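沙发上堆着衣物和靠垫怎么收

沙发用久了,靠垫、枕头、毯子和换下来的衣服容易混在一起。下面的做法适合普通三人沙发,第一次收大概要17分钟,熟练以后会快一些。

需要准备:一个空篮子,一块浅色的布或旧床单,一把粘毛滚。

第一步,清出一块平面。把旧床单铺在沙发旁边的地上或床上,东西先往这里放,不要直接在沙发上叠。

第二步,按软硬分开。靠垫和枕头放一边,布料和衣服放另一边。混在中间的小件最容易漏,先把大枕头提起来抖一下,再把手伸进坐垫缝里摸一遍。

第三步,叠布料。薄的布先对折,再折成三折,宽度和篮子差不多。带滚边的布把边朝里折,免得压出硬印。颜色鲜的和浅色的分开叠,要洗的话也分开洗,红色尤其要注意,头几次下水可能会掉色。
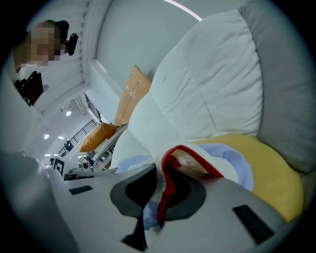 第四步,处理枕头。绗缝面的白枕头容易在缝线处积灰,用粘毛滚顺着线走,再从两头往中间拍,让填充物散匀。枕套能拆的每两周洗一次。

第五步,放回去。大的靠后,小的靠前,颜色深的放两端,黄色一类显眼的放一个就够。叠好的布放进篮子,篮子放在扶手外侧,不占座位。

我家的篮子是Clalia的,高度刚好和扶手齐平。Wálter Chambi留言问能不能用收纳箱代替,可以,但带盖的箱子拿取麻烦,常用的毯子最好还是敞着放。

冬天毯子厚,篮子装不下时,把最厚的一条搭在靠背上。

2025-05-15更新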